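Subject: Re: [rurilance-users] Sim kitchens, and how many examples is enough? 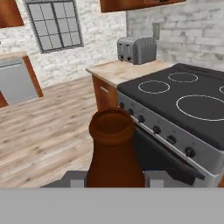

Hi Ekkachai, hi all,

Sorry to be slow, I wanted to finish the last batch before I wrote back so that I'd have something better than opinions to give you. I'm copying in your questions below because the thread has wandered a good bit (my fault, mostly, for bringing up the camera calibration).

On April 16, 2026, Ekkachai Jaidee wrote:
> We are about to start collecting for pick-and-place in simulated
> kitchens and I have been reading through the Plero notes. Three things
> I can't find there. First, do you keep the wrist view when the object
> covers most of what's behind it? Second, how many examples did you have
> before the policy stopped doing silly things? And third, do you throw
> out the failed attempts or keep them with a label?
> I'd also be glad to hear how you word the instructions. Ours all sound
> like they were written by the same tired person, because they were.

The wrist view first. Yes, keep it, please keep it! We went back and forth on this for most of August. Meesuk's old loader dropped any step where the held object covered too much of the view, and it seemed sensible to me at the time. But those are exactly the steps where the arm has something in its fingers and has to decide where to go with it. With the vase task you get the vase standing up between the fingers, right at the bottom of the view, and past it you still have plenty to go by: the range with its row of knobs, the bit of counter with the toaster, the window off to the left. That's a lot of kitchen for the model to find its way with. When we put those steps back in, the placing got noticeably calmer.

One small warning while I'm on the subject. The gray band of the gripper body sits across the bottom of every single wrist view we have. If you crop at random during training, as we do, leave that band in some of the time. We cropped it away completely in one run and the policy became very unsure of how close things were. I can't prove the two are connected, but I put it back and I haven't felt brave enough to take it out again.

Now numbers. Our first round was 900 examples, all driven by hand by Wichai Siriwan and me, and it was enough to get the arm to the object nearly every time and not enough to get it anywhere useful afterward. We have 1893 now. I'd call that the point where I stopped wincing. If I could do it over I would spread the first 900 across more kitchens, since we used only 6 layouts and the policy learned them by heart. It would head for the place where the counter used to be, very confidently, in a kitchen where there was no counter. Changing the wall and floor finishes helped less than I had hoped. Moving the furniture helped a great deal.

Failed attempts we keep, with a label, in their own folder. There are 59 in there at the moment. We don't train on them directly, but Wichai reads through them before each new round and picks out starting positions from just before things went wrong, and then we drive those again by hand and finish them properly. It is slow work and he is much more patient at it than I am. Please do write down why each one failed while you still remember. Half of our early ones just say "bad," which I typed myself, and I have no idea what I meant.

As for the instructions, I laughed, because ours had the same trouble. What worked was showing a person the beginning and end of an example and asking them to say what the robot should do, with no other guidance. People say "put the brown vase on the counter," or "vase next to the toaster please," or just "move that vase out of the way of the stove." We keep all of them, the grumpy ones too. The only ones we send back are the ones naming something that isn't in that kitchen, which happens more than you'd think when someone has done a long stretch of them.

I haven't tried any of this with the Rirgate arm, so if anyone on the list has, I'd love to know whether the thinner fingers make a difference with round things like vases and bowls. Ours do all right with a steady grip but I've never been happy with how they let go.

Ekkachai, if it would help I can send you our collection checklist and the small script that sorts the failed attempts. The script is not pretty and the comments are partly in shorthand, but it runs. Let me know which version of Rurilance you're on first, as the episode format changed and I'd hate to send you the wrong one.

Warm wishes, and good luck with the first batch,

Meg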